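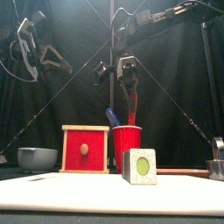 Report from the open day in Floststead

In September our evening class went to the open day of the Korkance tile works in Floststead. We are 6 people who learn to lay floors, and our teacher, Leopoldo Lozano, said we must see at least once how a tile is made before we cut it in two. The train from Irkley takes 40 minutes. It was a Tuesday, so we had to ask for a free day from our jobs, and two of the class could not get it.

At the entrance everybody received a paper with the plan of the buildings and a pair of yellow ear plugs. The tour started with the clay store. The clay comes in three colours and lies in high heaps under a roof, and the smell is like a garden after rain. A woman from the works explained that they mix the clay from different pits, because one clay alone shrinks too much. I asked how much is too much. She said that for a floor tile they are already unhappy with the thickness of a fingernail.

After this we saw the presses. They are very loud and I understood little of the explanation, but one could touch the tiles which had just been pressed. Such a tile breaks in the hand like a dry biscuit. My neighbour broke four of them and was asked in a friendly way to stop. 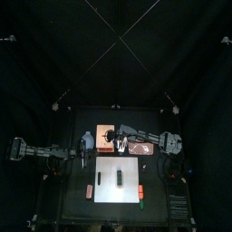 Two arms at the black table, with a white plastic bottle near the left one.

The kilns were for me the best part of the day. The kiln is a long tunnel, and the tiles travel through it slowly on rollers. You stand beside it in your coat and you want to take it off at once. There is a small window of thick glass where the fire can be seen, and we waited in a queue for it. Crisóforo Trujillo, who has worked at the kilns since he left school, told us that in his first years he could say from the colour of the fire if the tiles would be good. Now he reads it on a screen, but he still goes to look.

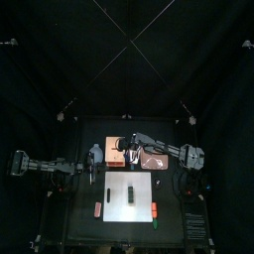

He also showed us how he tests a fired tile by its sound. He holds it on two fingers and knocks with a key. A good one rings, and one with a crack inside answers with a short, dull noise. We all tried it. I found the bad tile only on the second time, and Leopoldo found it immediately, as he let us know also on the train home.

At lunch there was bean soup in the canteen and afterwards a talk on glazes by a small firm named Choo. The talk was a little long for people who had just eaten. I wrote down one useful thing: a matt glaze must be cleaned with plain water in the first days, and grout should not be left on it overnight.

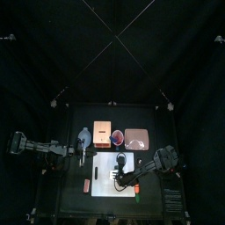
Crossed cables over the black work table.

For those who want to go next year: take strong shoes, the floor in the press hall has edges. The works shop closes at 4, and broken boxes are sold at half price beside the back door. I bought 3 and carried them home myself, which I regretted before the station.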